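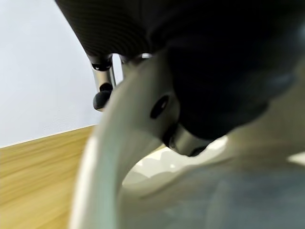
Wrist camera view, hand above, off-white bracket in the middle

Wrist cable keeps catching on low shelves, and the hand blocks the wrist camera. Fix the routing or move the camera?

Posted by Ginette Chevalier in Home and Shared Workshop Builds

I have been putting together a humanoid in the workshop at Pratow since July. The arms came as a Lultden kit, the hands are Tronar, and most of the wiring is mine. It stands and walks well enough for what I want, which is picking up household things and putting them where they belong. I am not a professional. I can solder, crimp and read a wiring diagram, and I can follow a script but I don't write much of my own.

I have two problems and I think they are related, so I am putting them in one post.

The first is the view from the wrist. The camera sits low on the wrist and looks forward past the hand. When the hand is closed or half closed, the dark part of the hand takes up most of the top of the picture, and the pale curved bracket comes right up through the middle. What is left over for the object I am trying to pick up is a small opening between the bracket and the metal fittings. The object in that gap is usually out of focus as well. I can tell that something is there and that it is white, and not much more.

The second is the cable bundle. I left slack at the wrist so that it could turn both ways without pulling on the connectors. The free length between the last clamp on the forearm and the plug on the hand is 348 mm. I got that number by turning the wrist to both ends of its travel and adding some extra. On the bench it was fine. Once I started working with furniture it was not fine.

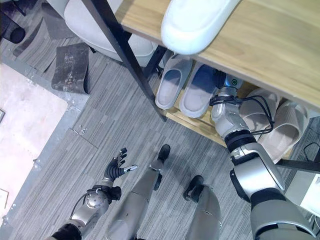

Low shelves are where the slack gives me the most trouble. At table height the arm comes down from above and the loop hangs behind the hand, clear of everything. For a low shelf the forearm goes forward, and then the loop can swing to the side or drop in front. On the shoe rack it ends up looped over and around the wrist with the rest of it draping toward the beige slippers, so when I go in for the gray-blue pair the cables are already in the space next to them. Twice it has hooked a slipper strap on the way out and dragged the slipper off the shelf. Once it caught on a shelf edge, the arm kept going, and the plug on the hand side came half out. I lost the finger feedback and had to stop everything.

What I have tried so far:

Spiral wrap over the whole bundle. It made the loop stiffer, and it stuck out farther.

Zip ties to the forearm past the thick joint ring. This worked for straight reaches, but when the wrist turned all the way one direction the wires went tight and I took the ties off again.

A fabric sleeve over the hand and wrist. This is the best so far for snagging. The sleeve is gathered in ribs so it can stretch and fold. It does not cover the loop completely, and it gets into the camera view when it bunches up near the cuff.

Moving the camera mount up by 9 mm. It barely changed the picture.

I also have a worry about doing this over again from the start. I have 1548 recorded pickups made with the camera where it is now. If I move the camera to the other side of the wrist, I assume those are no good, or at least not as good. I would like to keep them if I can.

My questions are these. Is there a normal way to run cables across a wrist that has to rotate, without a big loop? And should I move the camera or live with the view it has?

The head camera is working well and I could lean on it more, but for anything on a lower shelf the forearm can hide part of what is there.

Chinyere Babalola
Accepted by the poster

I would do the cable first and leave the camera alone until that is finished. You may find the camera bothers you less once the sleeve can be trimmed.

The loop is long because you are asking it to handle rotation and bending in the same place. Split them up. Rotation should be taken up along the forearm, where there is length to spare, and bending should be taken up in a short, flat section right at the wrist.

How I do it:

Unplug the hand and take the bundle all the way off, back to the elbow.

Sort the wires. Power in one group, signal in the other. Anything that goes only to the camera can be its own thin group.

Wind the bundle loosely around the forearm between the elbow and the joint ring, one and a half turns, with the wrist at the middle of its travel. When the wrist turns one way the turns open up, and when it turns the other way they tighten. You want the tightest position to still be loose enough to slide a finger under.

Put a soft guide just before the wrist. I use a short piece of felt-lined strap. It has to let the bundle slide lengthwise but not lift away from the arm.

Clamp it hard on the hand side, close to the plug, so that any pull goes to the clamp and the plug never feels it. From what you wrote about the connector coming half out, I would say you have no strain relief there at all right now. That should be fixed today even if you leave everything else as it is.

With that arrangement your free section at the wrist can be very short. I can't give you a length because I don't have your wrist. Start long, turn it by hand with the motors off, and take in a little at a time until it no longer stands away from the arm at any position. Then go to both ends of travel with the wrist bent each way. That makes four corners. Most people test only the straight ones and then wonder why it pulls later.

Do not use zip ties anywhere the bundle moves. They cut into the jacket over time. Hook and loop strap, or cloth tape with the sticky side covered.

On the sleeve, keep it, but shorten the cuff. Once the loop is gone the sleeve has less to hide.

As for the camera, I would not throw out the recordings. If you keep the camera where it is and only change the cable and the sleeve, the old ones are still good for most purposes. Record a smaller set with the new look and mix them together. Move the camera and you really are starting a second collection.

One other thing. There are small screws lying on your carpet next to the pale board. Please find out where they belong. If they came from the build, you want to know that before the next time it walks, and if they did not, pick them up anyway so they don't end up under a foot.

Ginette Chevalier
Comment on the answer from Chinyere Babalola

Thank you, I did the strain relief the same evening and then spent the next few days on the rest. The one and a half turns around the forearm fits, but I had to move one clamp because it was in the way of the joint ring. The four corners test found a bad spot on the right arm with the wrist bent down and turned out. I would have missed it.

I cut the cuff back on the sleeve and hemmed it by hand with heavy thread. It now ends before the camera mount when the hand is open. When the hand is pointed straight down it still bunches a bit, but the fingertips stay clear, and those are the part I need to see when I am coming down on the edge of something.

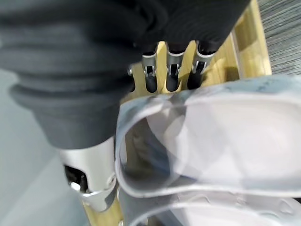

I also went back through some of the old recordings to see which ones had the sleeve in the way, and I have started moving those to a separate folder. It is slow going. I look at the first and last few seconds of each and decide from that. For the pickups from a table, most are worth keeping. For the low shelf, a lot of them have cable across the view and I don't want to train on that.

The screws are still a question. They are the same size as the ones on the forearm covers, but all the covers have theirs. They could have come from the furniture. I picked them up and put them in a labeled bag.

Does the felt strap need to be replaced at some point, or does it hold up?

Chinyere Babalola
Comment

Mine lasted almost 3 months of regular use. Look for shiny spots on the felt. When it goes shiny it stops sliding well and starts to grab, and then you will see the bundle bow outward when the wrist turns. Change it then.

If the covers all have their screws, check the inside of the rack and whatever chair or shelf you put together last. Your bag is a good idea.

Onyeka

just get a slip ring, then you can turn the wrist forever and there is no cable to worry about. They are not expensive

Chinyere Babalola
Comment on the answer from Onyeka

A slip ring needs a hollow path through the joint, and a lot of kit wrists don't have one. It would also have to carry the camera signal, and a cheap one will give you dropouts on that. For a wrist with limited travel I don't think it is worth it.

Onyeka
Comment

ok fair, mine only has power and two signal wires going through so I never had that. For the camera view, have you tried tilting it instead of moving it up? I printed a wedge for mine and it helped more than raising the mount did. You lose some of the view on the far side but the fingers sit higher in the picture

Ginette Chevalier
Comment

I have not tried a wedge. A tilt would still change the picture from the old recordings, but maybe less than putting it on the other side. I will print one for the left wrist only and leave the right as it is, so I can compare the two on the same shelf.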